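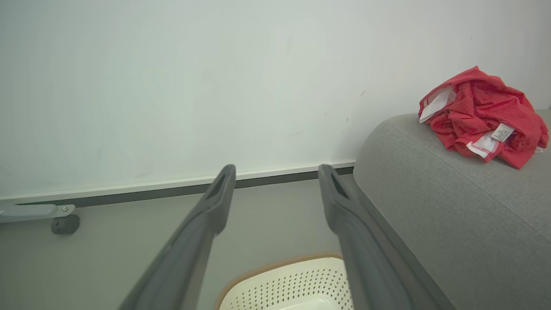 The robot, the laundry and the rest of us

I have been meaning to write this since July, and several of you have asked how things are going at work, so I've made a large pot of tea and I'm going to do it properly. Those who only come here for the allotment can skip to the last bit.

For anyone new, I work at Valtonen, the laundry and housekeeping firm out at Nodthorpe. We look after furnished flats for people who are between homes or working away, and we wash whatever they leave out for us. In a busy week that can be 1,363 pieces, and every single one of them used to be picked up by somebody bending over. I know this because I was one of the somebodies, and I have the knees to prove it!

When the robot was first mentioned, the mood in the tea room was not good. We had a meeting on a Friday afternoon (never hold a meeting on a Friday afternoon, people have buses to catch) and Ville Lahtinen from the office stood up with his notes and told us it would be doing the pick-ups. Just the pick-ups: find the clothes, get them off the furniture, put them in the basket. He said no jobs would go. A voice at the back asked whether he would put that in writing, and to his credit he did. It's pinned up by the kettle, with a tea ring on it now.

We have a practice room set up like one of the flats, white walls and a grey sofa, and that is where most of the learning goes on. I had pictured something out of a film, I suppose. What I got was two dark grey fingers, a laundry basket and a red bit of clothing in a heap on the sofa, and my job was to stand there and see what the fingers made of it. You would think a bright red thing on a grey sofa would be the easiest job in the world. But cloth is awkward. It has no proper shape, and it is never in the same shape twice. A sleeve can be folded under, or a hem turned out, or the whole lot can be bunched up so that you couldn't say yourself which end was which. I do it without looking, and I have done it without looking for so long that I found it very hard to explain when I was asked.

And I was asked, which I had not expected. Onni Rautiainen, who came over from the Ciltley branch to get us started, sat me down for 2 whole mornings and wanted to know how I pick things up. Where do I pinch? Do I lift first or drag first? What do I do with a label? I told him I always turn a label so it can be read, as the person on the machines will want it, and he wrote that down as if I had said something clever. I went home rather pleased with myself. It had been a good while since anybody at work wrote down a thing I said.

So what has changed? My back, for one. I bend far less, and I sleep better for it. I spend more of the day sorting and mending, which I like, and more of it watching, which I like less. Watching is tiring in a way I can't quite describe to my husband, who thinks I am being paid to stand about. You have to keep your mind on it, and the room is quiet. I used to do the flats with another person and we would put the world to rights over the pillowcases. I miss that more than I thought I would, and I have said so to Ville. He has moved the rota about so that there are two of us in on most mornings, and that has helped.

The younger ones have taken to it quicker than I have, as you'd expect, though a couple of them grumble that they came for a simple job and now have forms to fill in. I have some sympathy. There is a form for everything. We each got 5 half-days of training and a bump in pay of 300 pounds a year, and opinions differ on whether that covers the forms. I think it ought to be more, and the union thinks so too, so we shall see.

Would I go back? I asked myself that on the bus the other evening, all the way to Flumdale, and I don't think I would. But I'd want it done the way ours was, with the people who do the work asked about the work, and early on too, before everything is bought and bolted down.

Allotment news, as promised: the beans are up and the slugs have found them. If anyone has spare netting, please shout, I can collect at the weekend.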